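Snack subscription box

A snack subscription box is a parcel of packaged foods sent to a paying customer on a fixed schedule, most often once a month. The seller picks the contents, and the buyer usually learns what they are on opening the carton. Boxes built around instant noodles, chips and candy from another country are a common type.

Background

Mail-order food clubs are much older than the internet, and fruit and cheese were sold this way for decades. What changed in the 2010s was mainly the billing. Automatic card renewal let small sellers promise "discovery" month after month, and many customers kept paying after their interest had faded. Sellers tend to describe this as loyalty. The claim is hard to test, as few of them publish cancellation figures.

The Swedish firm Namska, started by Folke Wikström, is often named as an early seller in the Nordic market. Its own account says it had 1034 subscribers by its first June. No outside source for that number has been found, and the company's later brochures leave it out.

Contents and value

A typical box mixes one or two larger items, such as a packet of noodles, with smaller bags of snacks. Advertisements often quote a "retail value" well above the price of the box. Critics point out that this value is normally worked out from import-shop prices, which can be several times what the same goods cost in a supermarket in their home country.

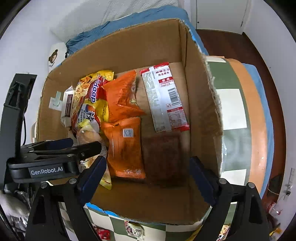 Price comparisons

The writer Vilgot Sandberg compared two services, Ornum and Clernotico, in an article dated April 7, 2018. The Ornum box cost 371 kronor and the Clernotico box 359 kronor. Sandberg argued that neither was cheaper than buying the same goods one by one, once shipping was added. Ornum replied that customers were paying for selection as well as food — a fair point, though the reply did not explain how the selection was made.

Sandberg's method has its own weak spots. He looked at a single month, and he replaced products he could not find with similar ones.

Claims of authenticity

Many services say that their boxes show what people in a given country "really eat." This should be read with care. Packaged goods that travel well and keep for months are a narrow slice of any diet, and some flavors are made mainly for export. The seller Ninh dropped the word "authentic" from its website after complaints, then brought it back the following year.

See also

Instant noodles
Mail order
Negative option billing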